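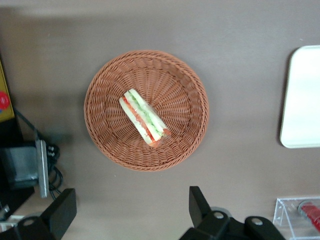
Ada Bortolotti reckons I'm being unfair to the Votberg demo and should wait for the full incident report before I start typing. Fine, Ada. I've read the incident summary, all 3 pages of it, and I'm typing.

Short version for anyone who missed it: the sandwich cell at the Prosser site shut its gripper when it should have held it open. An operator had her hand near the basket. Bruised knuckles, no break. It could have been a good deal worse.

Votberg calls this an "unexpected close event". I used to fix conveyors for a living. When a conveyor did something unexpected we called it a fault and put a lock on the isolator until we knew why.

The summary says the cell had done 429 picks without a problem before this one. Lovely. How many of those had a person within reach? Doesn't say. A clean run with everybody standing well back tells you very little about what happens when somebody leans in.

Look at what they're asking it to pick up, too. A sandwich wedge in what looks like cling wrap, sitting in a woven basket. Soft, slippery, and filling poking out the fat end. Any grip check that depends on feeling something firm between the fingers is going to have a rotten time with that.

And my guess is that's what happened. The force reading never got to where the software wanted it, so it called the grip a miss and tried again. The retry is 2 seconds after the miss. Two seconds is exactly when a helpful human reaches over to straighten the sandwich.

Could be wrong about the cause. I'm not wrong about the retry, it's in their own settings table on page two. No prompt, no beep, no light. It just has another go.

Someone will say the grip force was capped at 50 newtons so it's all harmless. Capped by what? If it's a number in the same software that decided to close at the wrong time, I'm not counting it as a safeguard. Show me the limit in the hardware.

Ekivero supplied the gripper controller and Clurkis did the risk assessment. Each says the retry behaviour was the other one's to sign off. I've sat in that meeting at three different companies and the biscuits are always terrible.

What I'd want before it's switched back on: retry off by default, a person pressing a button to re-arm it, and a proper stop circuit that doesn't ask the software's opinion. It's all old, boring gear and you can buy it off the shelf.

Ada has replied that the fix is "already in the next update". Righto. Is the cell off until then? She's gone to check.

Still waiting. It's been since morning tea.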